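The Odds and Ends Table at Griston Hall

We had such a lovely time putting the props table together for this year's community concert, and so many of you asked about it afterwards that I thought I'd pop a little gallery page up. It has grown a bit longer than I planned, as my pages tend to do, so put the kettle on first!

The idea came from Brigitta Zwahlen, who runs our Saturday drama group. Every short play in the program had to be built around whatever turned up on one table, and the players didn't get to see any of it until Sat 20 June. Seventeen players put their names down, which was more than we'd dared hope for, and they were split into 5 groups with the littlest ones spread evenly among them.

The red drum was everybody's favourite colour and everybody's first choice. Beatrice Langat brought it along, and I do love the gold-coloured studs around the rim and the little silver ring on the side. It's a cheerful, round-bellied sort of thing and it made a very handsome centrepiece for the story about the market at Birnance.

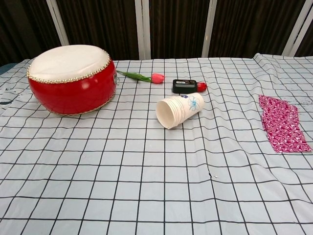
Brodie Halliday's group had the final pick of the plays, and I think they did the best of the lot with it. They wrote a gentle piece about a grandmother who listens at her garden gate for the parade to come past, and there was more than one hanky out in the back rows.

The pink tulip is artificial, so it will keep quite happily until next year. It had a starring role as a microphone, a wand and (my own favourite) a very sleepy princess.

Paper cups, the white ones with the pale blue flower on them. You'd be surprised how much theatre there is in a stack of cups - they were a telescope, a tower and a rather wobbly crown, and Bakari Langat got the biggest laugh of the evening with them.

The checked cloth, white with thin black lines. It shows the colours up beautifully against the dark brown curtain, and we'll be using it again in September when we take the table over to Shirima.

Thank you to Martti Riihimäki for the scones and for stacking all 107 chairs. If you'd like to lend something for the September table, leave a note for Brigitta at the hall.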